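Sorting and Packing Assistants for Plastic Containers – Soddale, Plelbridge site

Part-time and full-time places, starting in August
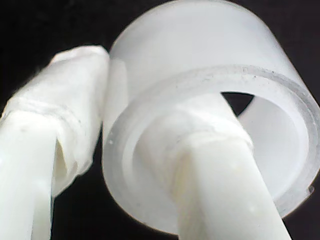 Do I need experience in a warehouse or a factory to apply?

Experience is welcome but it is not required, and every new assistant is trained by a colleague at the start.

About the work

Soddale takes back used plastic containers from shops, canteens and schools in the area of Plelbridge, and prepares them for a second use. The greater part of them are simple forms: cups, beakers, jars without lid, tall cylinders for kitchen storage and small tubs. They arrive washed. Our work begins after the washing, when each piece has to be looked at, put with the others of the same kind and packed for the customer.

We are now looking for people who will join the sorting room. The job is calm but it asks for attention. A frosted container hides small defects better than a clear one, and it takes some weeks until the eye finds a thin crack at the rim without searching long. Please do not worry about this before you apply. All of us were slow in the beginning.

What you will do

You take containers from the delivery crates and put them on the sorting table, with the open side down. You check the rim, the wall and the bottom of each piece. Pieces with cracks, with a sharp edge or with a smell go into the gray crate for recycling. Pieces with only light scratches are accepted for some customers and refused by others, and the list for this hangs beside each table.

The good pieces are then sorted according to diameter and height. Containers of the same diameter can look very similar, so please use the measuring ring and do not trust only your eye. After sorting you pack them in sleeves and boxes. A full box holds 85 tall cylinders or 100 small cups. The label must show the kind of container, the quantity and your initials.

At the end of the shift the tables are wiped, the crates are stacked along the wall and the sorting sheet is signed. We count this time as working time and it is paid.

Sometimes you will also help in the delivery area, for example when a big return from the schools comes in at the end of a term. In those weeks there can be more to do than in others – we try to say it early, so that everybody can plan.

Who we are looking for

You should be able to stand for a good part of the shift. High stools are available at the tables and you may change between sitting and standing as you like. You should see well at short distance, with or without glasses. The light at the tables can be adjusted.

You need enough English to read the labels and the safety sheet, and to ask when something is not clear. Perfect English is not expected. In our team several languages are spoken at lunch, and the sorting list has a drawing beside every type of container.

Patience is more useful to us than speed. We do not pay by piece, and we do not put the numbers of each person on the wall. A box which comes back from the customer makes much more work than a box which was finished ten minutes later.

If you have an allergy to cleaning agents or to nitrile gloves, please mention it in your application. Other gloves can be ordered.

Hours and pay

There are two shifts. The morning shift is from 7:00 a.m. until 1:00 p.m. and the afternoon shift is from 1:30 p.m. until 7:30 p.m. Part-time assistants work three shifts in the week, and together we agree on which ones. Full-time assistants have longer shifts, with a lunch break, and Lizelle Potgieter will explain the plan in the interview. There is no night work.

The pay is by the hour and is paid every second week. The hourly rate is written in the offer letter, and you are free to ask for it already by phone before you send anything. The training is paid at the same rate as the normal work. Work clothing, gloves and hair covers are given by us. Closed shoes you please bring yourself.

The first contract is for 3 months. If both sides are satisfied it is changed into a permanent contract, and this was the case for most of the people who now work in the sorting room.

The place

Our building is on the Ferreira side of Plelbridge, behind the old paper store. The bus from Dorkent stops in front of the gate. The first bus of the day arrives in good time for the morning shift, but the last one in the evening leaves soon after the afternoon shift, so if you depend on it please tell us and you can finish a little earlier. Bicycles can be put under the roof beside the delivery area. Parking is possible but narrow.

The sorting room is on the ground floor and has no steps. It is heated in winter. In summer it becomes warm in the afternoon, and then we open the big door and take more breaks. There is a kitchen with a refrigerator, a microwave and a table, and everyone washes his or her own dishes. Coffee and tea are free.

A few words from the room

Johannes Motaung has worked on the morning shift for a long time and will train most of the new assistants. We asked him what he would like to tell to a person who reads this advertisement.

"Start with the rim. Go around it one time with the finger, with the glove on, and only then look at the rest. New people look first at the scratches on the outside, and the scratches are mostly not important. When you are not sure, put it on the side and we look together. I have a small shelf only for these."

Anathi Ngubane came to us from a bakery and now does the packing in the afternoon. She writes: "I thought that it will be boring and for the first days it was a little boring. Then I began to know the types. The tall white ones are my favorite to pack, they go into each other nicely if you turn every one a bit. The small tubs I like less, they stick together."

How to apply

Please send us a short letter or a message with your name, your telephone number and the shift which you prefer. A résumé is helpful, but when you do not have one, some sentences about what you have done until now are enough. A photograph of yourself is not needed and we ask you not to send it.

You can also bring the application in person to the office at the gate, between 9:00 a.m. and noon. Ask for Lizelle Potgieter or Riaan Ngubane.

After we have read your letter we will call you and invite you for a visit. The visit takes one hour. First you speak with Lizelle about the hours and the contract, then Weidong Xu, who is responsible for the sorting room, shows you the tables and you can try the sorting with a crate of mixed containers. It is not a test with points. We want to see if you feel comfortable with the work, and you should see it too before you decide.

Everybody who applies receives an answer from us, also when it is a negative one. If you applied last year and there was no place free, you are welcome to apply again, and a short note with your name is sufficient – we still have your letter.

People who come back to work after a long break, people who have retired early and students over 18 are all welcome. For students we can keep the shifts outside of the exam time if you give us the dates when you start.

For questions about the work itself, ask for Weidong Xu at the office number in the morning. For questions about the contract and the pay, please ask for Lizelle Potgieter. Applications are accepted until all places are filled.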